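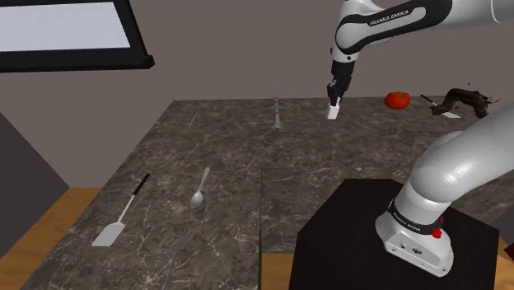 White arm, dark marble counter.

April, late, should be asleep

Up before 7 for the Lilton bus and still missed it. Stood in the rain with the cake tin under my coat like an idiot. Next one came full. Got to Nudell with wet socks and the lemon cake leaning to one side.

Anyway. The flat. Saw it finally. Third floor, no lift, smells of paint. Kitchen is tiny but the window looks right down on the canal and I stood there way too long while the agent checked her phone. Rent is 493 plus heating. More than I said I'd pay. Less than I was scared of. There are 9 other people on the list so I have to tell them by tomorow noon.

Pros — light, canal, bakery on the corner, short walk to work. Cons — stairs, the bathroom door that won't shut, no room for the big table. Can't part with the table. Could saw the legs off? No. Stop it.

Lunch at Ramanauskas, beet soup, two rolls, felt human again. Did the sums on a napkin and then wiped my mouth on the napkin. Did them again on the bus. Works out if I stop buying coffee out, and drop the pool.

Mom called at 2 while I was in line at the post office. She thinks I should stay in Bulberg another year and save. She might be right. I said I'd think about it, then was short with her about the parcels, felt bad all afternoon. Call her back in the mornng, first thing.

Cake was fine in the end. Lopsided but all gone.

To do — bank letter, pay slips, ask if they'd fix that door, socks on the radiator. I think I'm going to say yes.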